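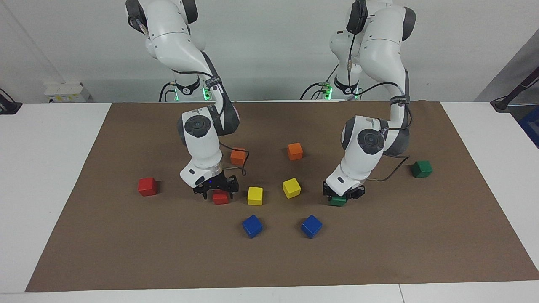
Small wooden cubes in five colors on brown paper.

Posting what I have on the Werner family of Fleltstead, in case anyone else is working on them. Thread.

The county death register has Anna Werner, born Guérin, aged 62, cause given as "paralysis." Entry 3976. No parents listed, and the informant's name is smudged.

Her obituary ran in the Fleltstead paper in June 1911. It says she fell ill at supper on a visit to her sister and died there the next morning. The sister is only "Mrs. Stunum," no first name.

The paper says 7 children survived her. The 1910 census says she had 9 and 7 were living, so those two agree.

The age doesn't. The stone says born 1851, which makes her 60 at most. I'm going with the stone for now – the register was copied over at some point and the handwriting changes halfway down the page.

Delia Yáñez sent me the funeral home ledger page last night. Casket, hearse, 2 carriages, 16 dollars still owing in August. Paid by H. Stunum. So there's an initial.

Sebastián Retamal thinks H. is Henry, who had the feed store by the depot. Could be. There was also a Herman Stunum out on the creek road and I haven't ruled him out.

Things I still need: the church burial book (Lutheran, I think, but the Guérins were Catholic), and Anna's marriage record. It isn't in the county index under either spelling.

If you have Guérin, Guerin or Gearing in your tree from this area before 1880, please message me. I can send scans of the register page and the obituary.

Correction to the second post – it's page 62, I typed that in for the age. The register has her as 61. Still doesn't match the stone.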